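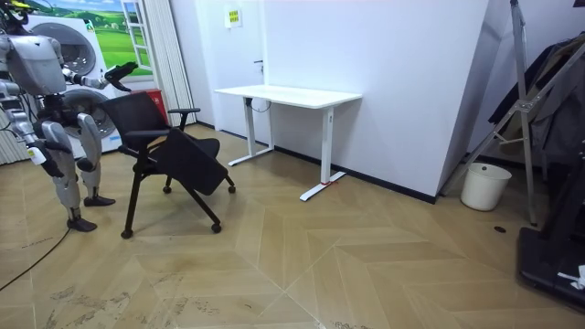

Fig. 1. Humanoid at the chair, one gripper just above and behind the backrest.

Unit 6: Whole-body control with a task stack
Course notes, Volodymyr Nazarenko

Last time we moved one arm on a fixed base. Now the base has legs, and this is where the course gets really fun! Reach toward the backrest in Fig. 1 and the center of mass shifts with you, so the arm and the balance problem have to be solved together.

We write each goal as a task with an error and a Jacobian, then stack them by priority:

1. Both feet stay where they are
2. Center of mass stays over the support area
3. Gripper goes to the grasp pose
4. Everything else drifts toward a rest posture

Each level works only in the null space of the ones above it. The solver in Priso runs this at 500 Hz, while the chair pose from perception comes in at 16 Hz. Please don't feed the raw pose to level 3. Filter it first, or you'll get a lovely staircase in the arm velocity (plot it once anyway, it's worth seeing).

A chair on casters is a great target, by the way. Push on it and it can roll or turn, so your grasp frame should be attached to the chair and updated, never stored in world coordinates.

Lab task: load log 629 in Kenditz, swap levels 2 and 3, and compare the center of mass traces. Bring both plots. Lukian Didenko has the solver notes if your QP reports infeasible.

Reading before next class: the chapter on contact constraints, up to friction cones.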